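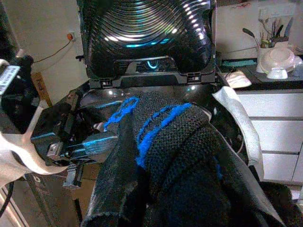 Wrist camera view: black knitted item with blue stripes at the rim of the basin, lid open.

Wamlow fault set
README, June 4, 2020
Maintained by Perihan Akgül

Wamlow collects wrist camera recordings of failed loading and unloading runs with clothing. Each run was stopped by the operator or by the arm's own force limit. Completed runs are kept in the Gurby set.

The main fault is a missed release. The controller reports the jaws as open while a fold of cloth is still held, and the arm then retracts and pulls the item with it. Thick knits are the worst case. Thin cotton slips free more often, so the fault can go unlogged.

Safety stop
In 2 runs the arm kept pulling after the force limit was reached. The limit was being read from an old settings file. Do not use the Karaca controller settings dated before October on a real arm.

Contents
130 runs, one folder each
frames/ colour images from the wrist
force.csv readings at the wrist
notes.txt operator's account of the stop

Known problems
Force readings are missing from 7 runs.
Bright reflections on glossy plastic upset the cloth mask.
Runs from the Kikcombe kitchen have no depth data.
Jaw state is the commanded state and was not measured.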